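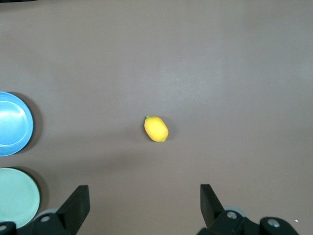

A lemon on a brown tabletop.

Clekemura to Open Citrus Packing House in Branuron in July

BRANURON – Clekemura, a grower-owned citrus company, will open its second packing house in July, adding space for lemons and other fruit from small farms in the Branuron area. The building replaces a leased shed on the east side of town that the company has used for nine seasons.

The new packing house will serve 80 member farms. Most of them grow lemons on fewer than 30 acres and now truck their fruit to the company's main site in Plerker for washing, grading and boxing. From July, farms on the Branuron side of the valley can deliver locally between 5 a.m. and 2 p.m. The Plerker site will keep its current hours.

Cold storage at the new site holds 1,221 pallets, up from 993 at the leased shed. The cold rooms are split into four zones so that lemons can be kept apart from oranges and grapefruit, which need different temperatures. A covered loading dock on the north side has room for six trucks.

"Our members asked for a shorter haul and more room in the cold store, and we have built for both," the company said. "Fruit picked in the morning can be in storage by lunchtime."

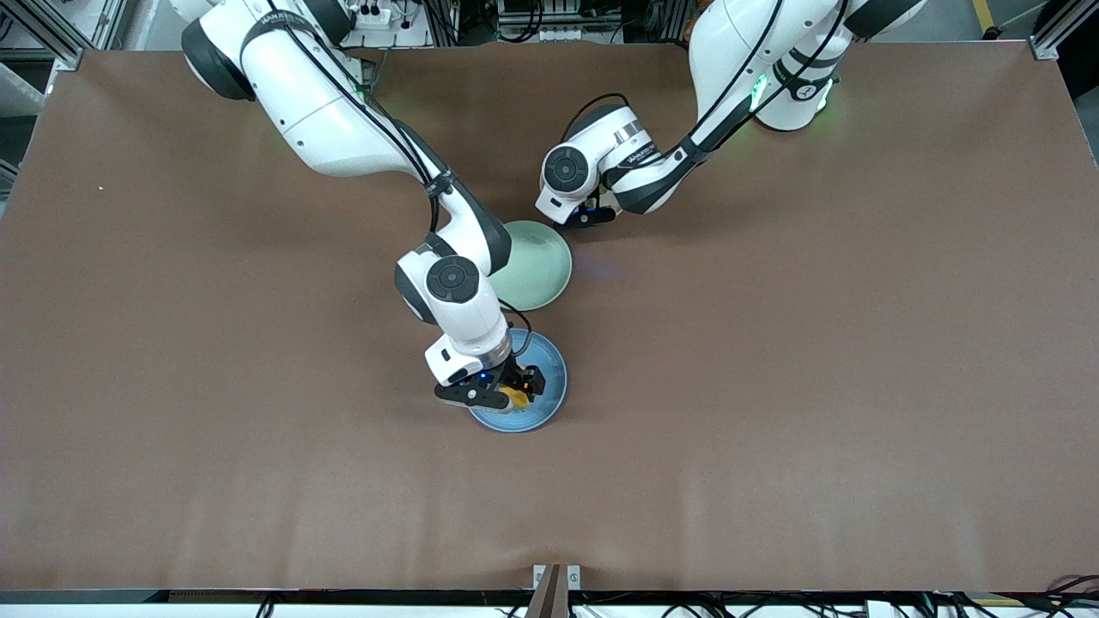
Two white robot arms at a brown tabletop.

Khoo Produce, which buys from Clekemura for its grocery and restaurant customers, has signed a three-year supply agreement tied to the new site. It will take lemons in 10-pound and 40-pound cartons, with pickup direct from Branuron. Terms of the agreement were not disclosed.

Member farms will receive new delivery cards by mail before the opening. Cards issued for the leased shed will be accepted through the end of August. Grading standards and packing charges stay the same for this season. Farms that want to change their delivery site should call the member office by the end of June.

Clekemura is hiring for day and evening shifts in Branuron, including graders, forklift drivers and dock staff. Applications are open at the Plerker office. Workers at the leased shed have been offered jobs at the new building at their current pay.

About Clekemura
Clekemura packs and sells lemons, oranges and grapefruit for its member farms. Its head office is in Plerker.

Media contact: Clekemura Member Office, Plerker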